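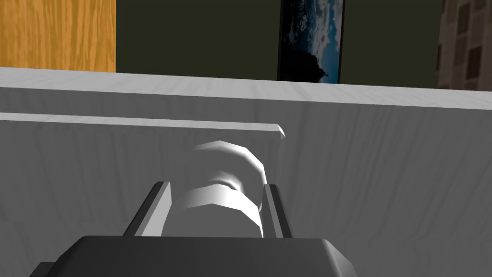
March, afternoon
Posted by the playback bench, Jesthorpe
Filed under: Notebook / Music Library / Sync and Licenses

Continuing with the subscription tracks that stop playing on the Momell after a sync. Yesterday's pages have the start of it. I copy here only what is still useful.

The state this morning: test account on the Hsu server, subscription active, 800 tracks marked for offline use. Prurkuler on the bench computer does the download and passes the files to the player. Purchased files and ripped files play always. Of the subscription files, 35 refuse to play on the Momell and show the gray lock, although the same files play in Prurkuler without complaint. I made the sync again from zero, with the player erased, and the same 35 are locked. So it is not an accident of the cable or of a full memory.

First I looked if they have something in common. They come from different labels and different genres, also different bit rates. Some are live recordings and some are studio. I sorted by length, by file size, by date added. Date added gave me some hope for an hour, as many of them were added in the same evening, but there are also tracks from that evening which play correctly.

Then I sorted by album artist and I saw something better. Every locked track is on a compilation, or it is on an album where one track has a guest artist. The reverse is not true, we have plenty of compilations that are fine. But I did not find one locked track from a simple album with one artist.

My theory at lunch: Prurkuler keeps one license record for each album when it can, and one for each track when the rights are mixed. The Momell expects the second kind to be written after the audio file is copied. If the record arrives before the file, the player puts it aside and never looks at it again until the next license renewal.

To test it I took one compilation with locked tracks and copied it alone. All tracks played. I copied it together with a second compilation. All played. I copied it together with the complete library and the same tracks were locked again. This fits with the theory, as in a small sync the order is probably correct by luck, but it does not prove it. I would like to see the order in the log and at present the log writes only the minute, which is much too coarse. I have asked for a build with finer time.

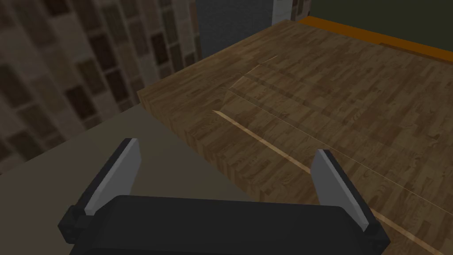

Gripper open at the wooden surface.

Later. The renewal. I wanted to know if the lock goes away by itself. The offline period on this account is 7 days, after that the player must see the server again. I did not want to wait, so I moved the end of the period on the Hsu server by hand and connected the player. The renewal ran and the locked tracks opened, all of them. After that I put a new playlist on the player, containing tracks it already had, and nothing was locked. So an existing file with an existing record is safe. Only the first copy is in danger.

For a customer it means this: he pays, he downloads, some songs are locked for up to a week and then they are good without explanation. I understand now why the reports are so confusing. By the time somebody writes to support and receives an answer, the problem is gone, and support closes the case as "solved by user."

A side remark which I do not want to lose. When the subscription is cancelled, the Momell hides the subscription tracks from the artist list but leaves them in the playlists, with the lock. I find it a fair behavior, you can see what you had. But the shuffle still tries to play them and is silent for a moment at each one. With a long playlist of mostly subscription music the silence becomes very annoying. I wrote it as a separate ticket, low priority. I am ready to argue for medium.

Also the play counts. A track that fails with the lock still receives a play count of one more in Prurkuler after the next sync. If the play counts are used for paying the labels, this is more serious than the lock itself. I don't know which count is used for the payments, the server count or the player count. To ask. Do not write it in the ticket before we have the answer.
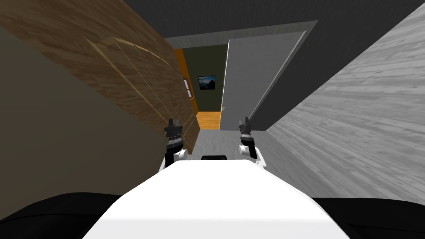

Hallway and open doorway, both grippers raised.

End of the afternoon. The build with the finer log came. I ran the complete sync 2 times. In both runs the records of the locked tracks are written before their files, and for the tracks I checked by hand among the good ones the file comes first. I did not check all the good ones, it needs a small script and my head is tired.

What I propose for the correction: Prurkuler holds back the track records until the copy is finished, then writes them all in one pass. The sync becomes a little slower at the end, and the progress bar will stand still in this time, so it needs a text like "Updating licenses." The other possibility is to change the player, so that it looks again at the records it put aside. It is cleaner, but firmware takes long and many owners never update.

Open points:
- script to compare the order for the whole library
- same test with the older Momell firmware, the player is in the drawer and needs charging
- what happens if the cable is pulled during the final pass? With my proposal this could lock more tracks than today
- the question about play counts and payments

The end date on the Hsu account is still the one I set by hand. Please leave it until the script has run, I will put it back myself.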